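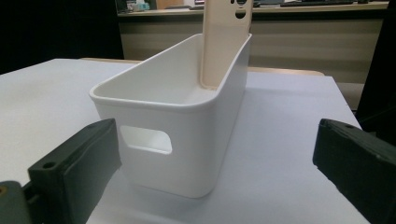 The Duvley Tour Companion is a paid ticket-alert and concert-planning service for people who follow live music closely. This review was prepared for the Buseck Concertgoers' Association and covers the standard subscription, used by our reviewing panel between the spring and the end of the festival season.

## Setting up

An account requires an email address and a home town. The user then enters the artists to be followed, up to a limit of 50 on the standard plan. Names may be typed in or brought across from a listening library. The import worked well for well-known acts but confused two folk groups with similar names, and these had to be corrected by hand.

## Alerts

Presale alerts were the main point of interest. Most arrived on the morning of the announcement, and general sale reminders followed an hour before tickets were released. One alert, for an added date at the Michalski Hall, reached the panel on a Thursday evening when the seated tickets had already gone. Duvley's help pages state that extra dates are entered manually, and members who follow artists likely to extend a tour should bear this in mind.

## Prices and venues

The price shown beside each listing includes booking fees but leaves out postage. Seating plans are provided for some 130 venues. The plan for the Fallier Arena is clear and marks restricted views and step-free entrances. Smaller clubs often have no plan at all, and their door times were frequently missing.

The calendar view is plain and easy to read. It cannot be shared with a person who does not hold an account, which limits its use for groups travelling together.

## Cost and rating

The subscription is charged monthly and may be cancelled from the account page. Cancellation took effect at the end of the paid month, as stated in the terms.

The panel awards the service 3 stars out of five. It is suitable for members who attend arena concerts regularly. Those whose interest lies mainly in small venues will find the free mailing lists of the venues themselves more complete.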